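**Progress report to the Clernau fund, second period**
Bruvholm clothing reuse project, Flumuvell site
Covers work through the end of October

You asked for a short update on the folding and sorting strand before the next payment is released. The work is on schedule. I'm less sure than I was in the spring that the schedule measures the right thing.

## Where we are

We have put 146 garments through the table since the last report. Each one is spread out, checked for damage, folded to a standard size and shelved. The first report said a standard fold would let us store more on the same shelving. That claim still stands for T-shirts. For everything else I would ask you to wait.

The table itself is finished. The top is covered in brown and marked off with blue tape into large squares, following the Tawhiri layout that the original proposal was built on. The idea is that a garment is laid against the lines, so a fold comes out the same whoever makes it. On paper this is sensible. In practice the squares suit a small range of clothes, and donors do not send us a small range of clothes.

Trousers are the clearest case. The proposal treats them as an easy item: one leg over the other, then two folds. Real ones arrive with twisted legs, stiff seams and pockets full of lint. One leg goes down flat and the other bunches up, and then the whole thing has to be straightened before the first fold can even be tried.

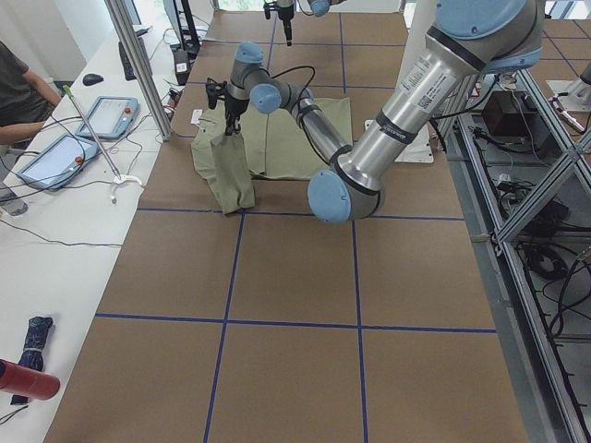 Of the 30 pairs we tracked from start to shelf, 12 had to be laid out again at least once. The proposal did not allow any time for laying out again, and I think that was a mistake. If the time per item in your spreadsheet is still the original one, please don't use it for planning next year. It was worked out on new stock, which behaves nothing like donated stock.

## T-shirts

These are the good news, and I'd like to report it without making too much of it. A plain T-shirt is close to a rectangle already. It fits the grid, the sleeves tuck in, and the finished stack stays upright on the shelf. If the whole collection were T-shirts, I would be writing a much happier report. 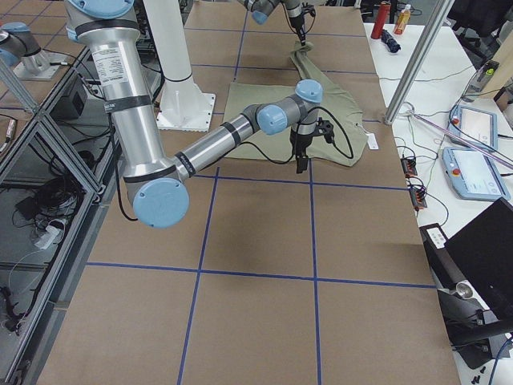
*Olive-green T-shirt on the taped table, with its small white tag at the right edge.*

Tags are a small open question. We leave them on so that the size can be read at the shelf, but a tag that sticks out of the fold makes the stack look untidy, and the shop has complained. Cutting them off would please the shop and annoy everyone looking for a medium. We have left things alone for now.

I would also point out that "folded" and "ready to go" are counted as the same thing in the reporting template. They aren't the same. A shirt can be folded very nicely and still have a stain on the collar. We have started keeping a separate tally for items sent back after folding, and I'd like to see the template changed to match.

## Textured fabrics and the tape

Waffle fabric was added to the list halfway through the period, at Clernau's suggestion. I had doubts then and I have them now. It is thicker than it looks, it stretches more one way than the other, and a fold that is square when you make it doesn't always stay square. Seven waffle pieces is too few to draw anything from, and I'd rather not see a percentage built on them.

The tape is a cheaper problem and a more annoying one. A strip that starts out straight doesn't necessarily stay that way. Ends lift, short bits curl up on themselves, and then there is a gap in a line that is supposed to be a guide.
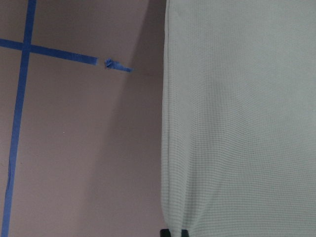 Painted lines were discussed and turned down on cost. I think that decision should be looked at again. Replacing tape is cheap per roll, but the hours spent pressing it down, peeling it off and measuring the squares again don't appear anywhere in the budget, and they should.

## Requests

- Release the next payment as planned. The work is being done.
- Drop the single target for all garments and set one for T-shirts and one for trousers.
- Leave waffle fabric out of the targets until we have a proper batch.
- Add a line for table upkeep.

The shelf-space figures will follow in December, after the winter coats come in and take up most of it.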